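Why my timestamps were lying

February 24, 2020

In January I wrote that the logging part of Pundetti was finished. I have to take this back. Last week I trained a small policy on the key ring task, and the replay looked fine in the viewer, but the predicted gripper always closed a little too early. The keys were pushed away before the fingers reached them.

First I suspected the network, because it is the part I understand least. I changed the learning rate, I changed the crop of the image, and I lost two evenings. Then I plotted the gripper opening against the camera stream for one single episode, and the two curves were shifted. The shift was 29 milliseconds at the start of the episode and 76 at the end. So it was a drift, and a constant offset in the config file could never repair it.

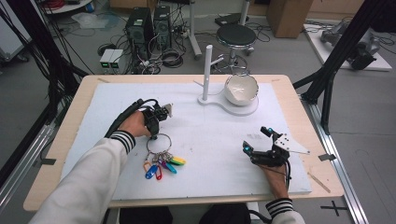 The reason was quite stupid. Pundetti stamps every camera image when it arrives in the process, but the gripper encoder values are stamped by the small board which reads them. These are two clocks. I knew this, I even wrote it in a comment in the code, and then I synchronized them only once, at startup. When the recorder runs for a whole afternoon, the board clock slowly walks away.

Now the recorder sends a short ping to each board every second and fits a line through the recent answers. The slope gives me the drift, and the intercept gives me the offset. Answers with a long round trip are thrown out before the fit. It is less than one page of Python. I also store the raw stamps next to the corrected ones, so if my fit is wrong I can do it again later.

The old recordings were harder. I had 2,261 episodes, and for 1,346 of them the startup log was still on the disk, so I could estimate the drift afterwards. The rest I moved to another folder and I do not train on them.

With the corrected data the policy closes at the right moment in replay. On the arm I did not test it yet. The next thing is to move the same code into Stasari, where the planner still reads the uncorrected stamps. If you use the Pundetti recorder, please update before you collect anything new, and check that the field "clock_fit" is present in your episode header.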